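The Duneck Page Sleeve, for comics and illustrated albums

We have been making sleeves for comic collectors for a good while now, and the Duneck is still the one we reach for when somebody rings up and says they have inherited a box of old weeklies and haven't a clue where to begin. It is a clear, soft sleeve with a folding flap, sized generously so that a slightly swollen spine will slide in without any pushing or muttering.

Each pack holds 102 sleeves, and there are 27 backing boards to go with them if you order the collector's bundle (you can always add more boards later on, and plenty of people do). The boards are white on both sides and cut a touch narrower than the sleeve, so the corners of your comic won't catch on the way in.
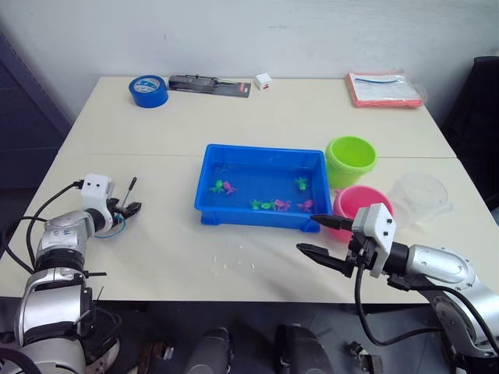
STORAGE & DISPLAY

Once your comics are sleeved, they will stand up nicely in the Tadau box, which takes the Duneck with a little headroom to spare. Please don't pack it too tightly! Halina Górecki, who looks after our orders, likes to leave a finger's width at the front, and her own run of Krawczyk albums has been living happily that way for eight years.

For hardback albums you will want the wide version, which comes in four sizes. Measure the height of the book first, then the thickness, and if you fall between two sizes do go for the larger one.

Orders placed before noon normally leave us the same afternoon. If you are unsure about anything at all, write to Damian Śliwiński at the Prorwood shop and he will gladly talk you through it.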